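In defense of the utensil carousel

My sister-in-law Edit Medve has a drawer she can't open. Well, she can open it about three inches, and then the potato masher rises up and jams against the frame, and she has to slide a butter knife in there and poke at it blind. She's lived like this for years and she calls it "the system."

I had the same drawer until February, when I finally gave up and got one of those spinning-looking stands with the hooks around the top. I think everyone who cooks more than twice a week should hang their tools out in the open, and I'm ready to argue about it.

My first point is that you can see what you own. When I emptied my drawer I found 3 slotted spoons and a thing for melons. I don't even like melon! On a stand there's only room for what you use, so the pale green utensil gets a hook and the melon thing goes in the donation box.

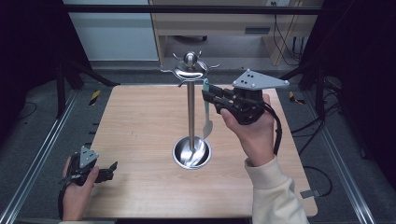 But what about the counter space?

This is what my neighbor Faisal Malik always brings up, and he's not wrong to ask. He moved to one of the new Urnwood apartments, where the kitchen is basically a hallway with a sink, and he guards his counter like a parking spot. Anything that lives on it has to earn its keep.

My answer is that a stand goes up, so all it asks for is the little circle its base sits on. A crock takes up the same kind of space and you still have to dig through it, with all the handles down and all the heads tangled together. I had a crock for ages – a big brown one from a shop in Prumton – and I never once grabbed the right spoon on the first try. 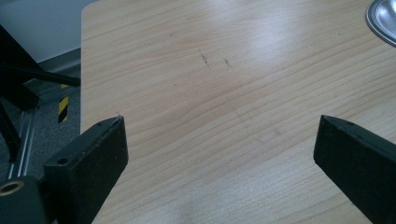

Faisal also says open tools collect dust and grease. Sure, if you park them next to the stove. Mine stands at the far end by the window, and the stuff I use gets washed so often it never has time to get grimy. The stuff I don't use shouldn't be there, and now we're back to the melon thing.

I'll give the drawer people knives. Knives should be put away, and so should anything with a blade. But spatulas, ladles, the big spoon? Hang them up. Edit is coming for dinner on Sunday and I plan to let her stir something.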